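Print this page
E-mail this page

Household Organisation, Unit 3: Baskets, Bins and Small Containers
Handout for the Thursday session
Tutor: Mhairi Baxter

Read this before the practical. You will need a tape measure, a pencil and the contents of one drawer or shelf from home in a carrier bag. If you have a basket you already use, bring that too, empty and wiped.

1. What the unit covers

In Unit 2 we sorted things by how often they are used. In this unit we look at what they are kept in. Most people buy containers first and sort afterwards, and end up with a cupboard full of boxes that do not fit the shelf or the things. We will work the other way round. By the end of the session you should be able to look at a group of items, decide what sort of container they need, and measure the shelf for it.

The unit deals with open containers only. Lidded boxes, vacuum bags and anything that goes under a bed are in Unit 5.

2. Types of open container

Solid-sided bins. Smooth inside, easy to wipe, and they hold a spill. Good for cleaning products, cooking oil and anything sticky. You cannot see what is in them from the side, so they need a label or a low front.

Mesh or perforated baskets. Air gets through, so they suit towels, cloths, onions and potatoes. You get some idea of how full they are without taking them down. They do not hold a spill, and small items such as hair grips and screws may come through the holes or get stuck in them.

Wire baskets. Strong and light, but the gaps are wide and bottles with narrow bases tip over. A piece of card cut to fit the bottom cures this.

Woven baskets (willow, seagrass, rush). Pleasant to look at in a living room. They catch on knitwear and are difficult to clean. Keep them out of bathrooms.

Fabric cubes. Cheap and they fold flat. They sag when half full. Use them for soft things like hats, scarves and children's socks.

3. Parts of a basket and what to check

The base. Rounded corners are easier to wipe than square ones, but you lose a little room. Measure the base on the inside if you want to know what will fit in it.

The sides. Many plastic baskets are wider at the top than at the bottom so that they stack inside one another in the shop. On a shelf it is the top measurement that matters. Students often measure the base, buy enough baskets for the shelf and find the last one will not go in.

The rim. Run a finger round it. A rolled or flared rim is comfortable to carry. A sharp edge will be noticed every time the basket is lifted.

The handles. A cutout in the end or front of the basket takes up no extra space and lets you pull the basket forward with one hand. Loop handles that stand above the rim add to the height, so measure to the top of the handle. Check that your whole hand goes into a cutout and not only two fingers.
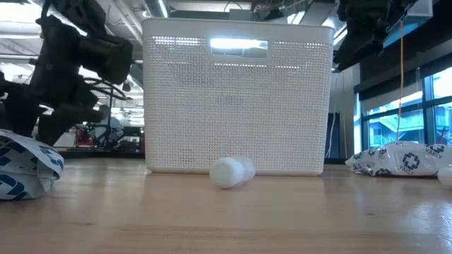
Fig. 1. White mesh-pattern basket with handle cutout; small plastic bottle lying in front.

Look at where the handle comes on your own basket. If the opening is near the top, the basket can be filled fairly high before anything pokes out through it. If it is lower, treat the bottom edge of the opening as your fill line. Small bottles and tubes are the usual things to fall out through a handle when a basket is tipped forward off a high shelf.

Colour is a matter of taste, with one practical point. White and pale baskets show dirt sooner, and for a bathroom or kitchen I count that as an advantage. Dark ones hide it.

4. Upright or lying down

This comes up every time I teach the unit, so it has its own section.

Bottles should stand. A bottle on its side takes up more floor space in the basket, its label may face the wrong way, and if the cap is loose it leaks. Over a mesh basket the leak then goes on to the shelf. Before anything goes in, tighten the cap and wipe the outside.

If a bottle is too tall to stand under the shelf above, do one of the following:

- move the shelf up, if it is on pegs
- decant into a shorter bottle and label it (not for medicines or cleaning chemicals, which must stay in the container they came in)
- keep it somewhere else

Tubes can stand on their caps. Sachets and refill packs should be filed upright like cards, with the tops showing. Round things roll, so put them in last, against something square.

If the bottles fall over because there are too few to hold each other up, the basket is too big. Use a smaller one, or put a divider across it.

5. Measuring the shelf

Take three measurements and write them down in this order: width, depth, height. Use millimetres. Take the width at the front and again at the back, as old cupboards are rarely square, and use the smaller figure.

Then take off a little for your hands. A basket that fills the height of the shelf exactly cannot be lifted out and can hardly be looked into.

Worked figures. A shelf is 600 mm wide inside. The basket you like is 217 mm across the rim. 217 goes into 600 twice, with 166 mm left over. So you can have 2 of these baskets and a gap. You cannot have 3, as 3 would need 651 mm. The gap can be left for something that stands on its own, such as a stack of flannels or a box of tissues. It does not have to be filled with another container.

Do the same sum for depth. A basket that stops well short of the back of the shelf will collect things behind it.

6. Grouping

One basket, one job. Say the job out loud in a few words: "hair washing", "shoe cleaning", "packed lunches". If you need the word "and" more than once, split it.

Athina Rallis took this unit last January and has let me use her bathroom cupboard as a case. She began with one large basket holding everything from the shelf. Her first attempt split it by product type, with all bottles together and all tubes together. She gave this up within a week, as she had to take down two baskets to wash her hair. She then split it by task: morning, hair, first aid. First aid went on the top shelf in a solid bin with a label and has stayed there. The other two are mesh baskets at chest height. She says the morning one still gets muddled by the weekend and she tips it out and starts again on Sundays.

Note that the second arrangement used the same baskets as the first.

7. Cleaning

Plastic mesh baskets: soak in warm water with washing-up liquid, go over the holes with an old toothbrush, rinse and stand upside down to drain. Soap scum in the corners comes off with a little white vinegar. Rinse again afterwards.

Wire: wipe and dry at once. Check the joins for rust.

Woven: brush or vacuum. Damp cloth only, then dry in the open air.

Fabric: see the label. Take out the stiffening board first if there is one.

Clean the shelf at the same time. There is little point putting a clean basket back on a ring of old shampoo.

8. Practical task

Work in pairs. Allow the whole second half of the session.

a) Empty your carrier bag on to the table. Put aside anything finished or out of date.
b) Group what is left by task. Your partner should be able to name each group without being told.
c) Choose a container for each group from the stock at the front. The solid bins are Ginier, the mesh ones are Cesby and the wire ones are Lalberg. You are not expected to buy any of these.
d) Load the container with bottles upright and labels forward.
e) Lift it by the handle, tip it slightly towards you, and put it down again. Note anything that moved.
f) Change one thing and repeat step e.
g) Write down the rim width, depth and height, and work out how many would fit on your shelf at home.

Please wipe the stock baskets before they go back and nest them by size. The tables need to be clear for the next class.

9. For next time

Bring your measurements and a rough drawing of one shelf, with the containers marked. Pencil is fine. If your shelf is an odd shape, draw it from above as well.

Optional reading: Deligiannis, "Small Rooms", the chapter on cupboards. There is a copy in the tray by the door. Please don't take it home, as it is the only one.

Unit 4 is on drawers and dividers. You will need scissors and some clean cardboard, cereal packets or similar.

Print this page
E-mail this page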